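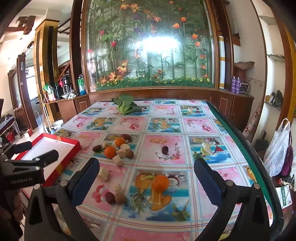 Reference > Household > Table linen > Printed tablecloths

Contents Construction Pattern Use Care

A printed tablecloth is a table covering whose design is applied to the surface of the finished cloth or sheet, as distinct from one woven into it. The usual kitchen form carries a repeating pattern laid out on a grid. In one common layout, stripes of white, pink and pale blue divide the ground into squares, and the squares hold unrelated motifs: blossom sprigs and berries on pink in one, a tropical beach with a pineapple, juice glass and coconut in another. Fruit, dates and leaf vegetables are often set down directly on such a cloth while they are sorted.

Construction
The base is cotton, polyester or a coated fabric. Coated cloths are sold by the metre and cut to fit; woven ones are hemmed on all sides. A contrasting edge band may be printed along the border.

Pattern
The repeat is the distance after which the design begins again. Small firms print with up to 10 colours. The Plarurton works, at Górecki, used nine, and its grid designs were drawn by Bożena Wasilewska. The Sunton range kept the grid but dropped the beach squares.

Use
On a rectangular table the stripes are set parallel to the long side. Annelore Wendt's handbook for the Brusis mill gives an overhang of 14 cm for kitchen use.

Care
Coated cloths are wiped with a damp cloth and stored rolled. Folding leaves permanent creases in the coating.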